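Jatel Pin & Note Board, black frame

Home > Office > Walls & Boards > Jatel

Back in stock from August. Over 200 sold last time so dont hang about

A plain pin board for people who still like paper. Black frame, slim, natural face. Goes on the wall or leans on a shelf. No magnets, no app, no glass to smear.

In the box
Board
2 wall hooks, screws, plugs
Paper template for drilling (tape it up, drill through it, bin it)
Bag of 67 pins, mixed colours, we can't pick the colours for you

Sizes
Small: fits over a desk
Medium: the one most people want
Large: two people to hang it please

Care
Dry cloth. No sprays. Old pin holes close up a bit if you rub them with a thumb, deep ones don't. Keep out of bathrooms.

Hanging it
Plasterboard is fine with the plugs supplied for small and medium. Large wants a stud or proper fixings, ask at the counter. Upright or sideways, hooks fit both ways round. 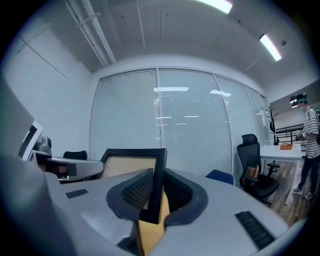
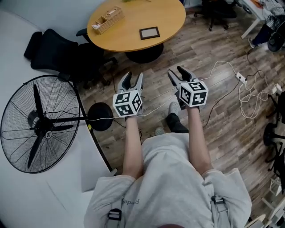 Photos: Kaisu Kallio

Delivery
Small and medium go by normal post. Large goes by van, you'll get a text with a slot. Order before 2pm and it leaves us same day. Islands take longer, sorry, the ferry is what it is.

Returns
Thirty days, unpinned. If you've pinned it, it's yours. Damaged corners: send us a photo the day it comes and we'll swap it, keep the box untill we've answered.

What buyers say

"Second one. First is in the kitchen with the bin calender and the school letters on. Frame is straight, hooks took ten minutes." Tobiloba Balogun

"Good board, pins a bit short for thick card. Bought longer ones." Dušan Čierny

"Smelt of glue for two days then fine. Would like it in white." Benvinda Sampaio

Reply from shop: white is coming, no date yet. Longer pins now sold separately, see below.

Goes with
Tavares long pins, tub of 200
Prata shelf rail, for leaning boards, black or oak
Ziltgate clip hooks, for keys along the bottom edge. These grip the frame so no screws, but not for anything heavier than keys

Trade
Schools, offices, letting agents: boxes of six, medium only. Ask for Arnaldo Baptista on the trade desk, mornings best. Quote code 238 or he'll charge you shop price. Invoices go out end of month.

Spare hooks and templates are free, just pay the postage. Tell us which size, the templates are diffrent.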